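How do I get my cat through the first week in a new apartment?

Posted by mossyporch in Pets & Moving

We're moving from Dumton to Skokia in November, and I'm already losing sleep over my cat. She's 9, she has lived in the same house since she was a kitten, and she hides under the bed if I so much as move a chair. The drive is 114 miles and I think we can handle that part (she yells for a while and then gives up). It's the part after that worries me. Do I let her roam right away? Shut her in one room? The new place has 2 bedrooms and a balcony, if that matters.

kettle_and_paws

One room, definitely! I did this with my old boy and it made a huge difference. Pick the smaller bedroom, set it up before you carry her in, and keep the door shut while the movers are stomping around. Litter box in one corner, food and water in the opposite one, and something to hide in – a cardboard box on its side is fine.

The other thing I swear by is smell. Don't wash her blankets before the move, however gross they are. I also leave a shirt I've slept in, nothing fancy, just an old soft one I don't mind losing to cat hair. Mine went in the hiding box and he was kneading it by bedtime. 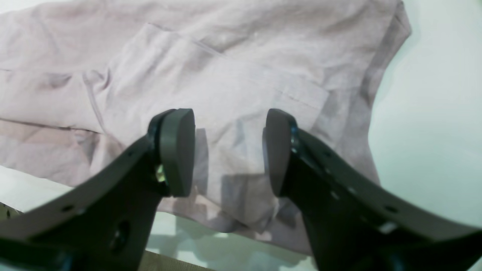 When to open the door

Wait until she's eating normally and using the box, then open up one more room in the evening when it's quiet. Mine took four days. A friend's cat took almost three weeks, so don't panic if she's slow. Keep the balcony closed off for the first month at least.

Avside471

just let her out, cats figure it out. ours walked around the whole place the first night and slept on the stove

tallgrass_jo

I'd go with the one room too, but I want to add that you should update her microchip before you leave. I forgot, and when ours slipped out the front door the chip still had our old phone number on it. We got her back, thankfully, after a very long night of shaking a treat bag up and down the street.

Also, bring some of her used litter in a bag and mix it in with the fresh stuff. Sounds disgusting, works great. And if she hasn't eaten anything by the end of the first day, call a vet. Cats can get sick pretty fast from not eating, and at her age I wouldn't wait around to see.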